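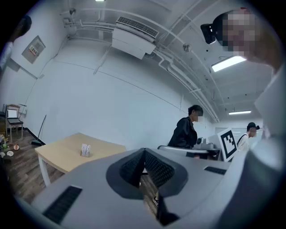 4.3 Setting up the royal engagements feed

The engagements feed supplies listings of public visits, receptions and walkabouts to the picture desk. Set it up after the Ketlow account has been activated.

1. Sign in to Ketlow and open Feeds > Court and Society.

2. Select Add Source. Enter the source code 374 and press Save.

3. Under Households, tick each household to be covered. Leave Overseas Tours clear unless the desk holds a tours license.

4. Set Refresh Interval to 20 minutes. Shorter intervals are rejected by the server.

5. In Embargo Handling, choose Hold Until Release. Entries under embargo then show a padlock and cannot be exported.

6. Open Outfit Notes and map the Designer, Price and First Worn fields to the matching Hopkin columns.

7. Press Test Feed. The status line reads READY when the mapping is valid.

Note: Listings older than 31 days move to the archive. Archived entries can be searched but not edited.

CAUTION: Do not change the time zone after step 4. Release times already stored are not recalculated, and embargoed entries may publish early.

If the status line reads NO MATCH, repeat step 6 and check that First Worn is mapped as a date field. Mapping templates are kept by Tsz-kin Poon at the Bullcombe office.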